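3.2 示教数据采集

本文的示教数据全部由人工产生，分为两种方式：一是直接拖动示教，即操作者握住从动臂末端，在重力补偿模式下带动其完成动作；二是主从遥操作，即操作者手持一对与从动臂同构的主动臂，由从动臂实时跟随关节角。两种方式共用同一套记录程序，关节角、夹爪开度与图像按统一时间戳对齐后写入磁盘。

拖动示教的优点在于操作者能直接感受到接触力，对插入、按压一类动作较为有利。其缺点同样明显：操作者的手和前臂会进入相机视野，由此得到的图像与策略执行时的图像分布不一致。Marquez 与 Evangelista 在 Dratby 平台上的预实验中已观察到这一现象，仅用拖动数据训练的策略在执行初期常出现停滞。因此，拖动示教在本文中只用于标定夹爪闭合阈值和采集少量关键位姿，共148条，不参与策略网络的图像分支训练。

策略训练所用数据均来自遥操作。共采集1381条轨迹，剔除通信中断、物体掉出工作区以及操作者主动作废的记录后，保留513条双臂协同轨迹与484条单臂轨迹，其余不进入训练集。筛选由两名标注者独立完成，意见不一致时回放原始录像再作判定。筛选标准中不包含动作的平滑程度，带有犹豫和二次抓取的轨迹只要最终完成任务即予保留。我们认为这类轨迹提供了从偏差状态恢复的信息，第5节的消融实验将对此作进一步讨论。

3.3 遥操作映射与延迟

主动臂与从动臂之间采用关节空间一一映射，不求解逆运动学。这样做避免了奇异位形附近的跳变，代价是主从两侧的初始姿态必须一致。每次采集开始前，程序先令从动臂缓慢运动到主动臂当前姿态，各关节误差均低于阈值后才允许进入跟随状态。夹爪开度按线性关系映射，并在闭合端设置死区，防止操作者手指的轻微抖动引起夹爪反复开合。

延迟主要来自总线轮询与图像编码两部分。前者通过将左右臂分配到独立总线加以缓解，后者不影响控制回路，仅在对齐时作补偿。操作者直接目视工作区，不经显示器观察，因此图像链路的延迟不会传递到操作动作中。

3.4 任务与工作区布置

任务取自桌面整理场景，要求机械臂在多格收纳盒与外部容器之间转移细小物件。选择该任务有两方面考虑：其一，物件尺寸与夹爪指端宽度相近，抓取位姿的容许误差小，能够区分不同示教方式的数据质量；其二，各格高度不同，夹爪下探时须避开相邻格的边缘，操作者在示教中会自然形成先抬升、再平移的路径，这一结构可用于检验策略是否学到了避让行为。

工作区布置如图3所示。两臂安装于桌面前缘的铝型材上，收纳盒置于桌面中央，四格由后向前呈阶梯状排列，分别装有彩色小件、星形或花形小件、细棒以及半透明小件，最前一格的前方放置圆形透明容器。桌面后部与两侧另有书籍、板状物等物品，作为背景干扰。

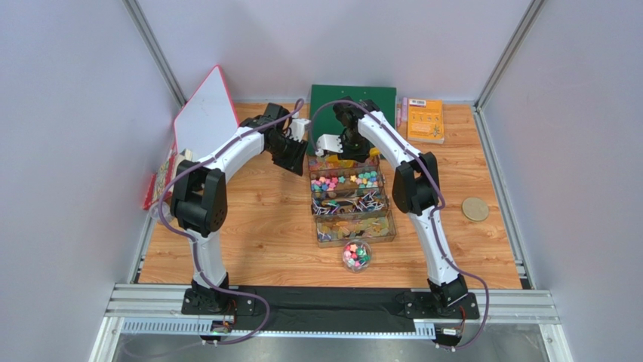

图3 双臂工作区布置。右臂夹爪位于收纳盒最后一格上方，左臂夹爪悬停于收纳盒左侧。

每采集若干条轨迹后，由操作者改变收纳盒的朝向与前后位置，并调换部分背景物品。位置变化的范围事先划定，以两臂均可到达全部四格为限。格内物件不作逐个摆放，倒入后保持自然堆叠状态，因此同一格在不同轨迹中的表面形态并不相同。对于细棒，堆叠方向对抓取影响较大，当细棒与指面近似平行时，操作者通常先用指端拨动，再行夹取。此类预备动作在轨迹中不单独标注。

线缆沿连杆外侧走线，在肘部留出余量。早期布线余量不足，腕部大角度旋转时线缆张力会使末端产生可测的偏移，主从误差随之增大。调整走线后重新标定零位，调整前采集的数据全部弃用，不计入前述总数。

3.5 操作者差异

参与遥操作的人员熟练程度不一。为避免策略学习到个别操作者的习惯性路径，训练时按操作者分组采样，使每个批次中各操作者的轨迹占比相同。初次使用 Grokik 主动臂的操作者须先完成一段不计入数据集的练习，练习内容为将单个物件由任意一格移入外部容器，连续成功后方可开始正式采集。双臂轨迹对操作者的要求更高，常见的失误是在一侧夹爪下探时忽略另一侧的漂移。针对这一问题，我们在脚踏开关上增加了单侧锁定功能，踩下后被锁定一侧保持当前关节角，松开时重新执行姿态对齐。锁定区间在数据中以布尔量记录，训练时该侧动作标签取保持值。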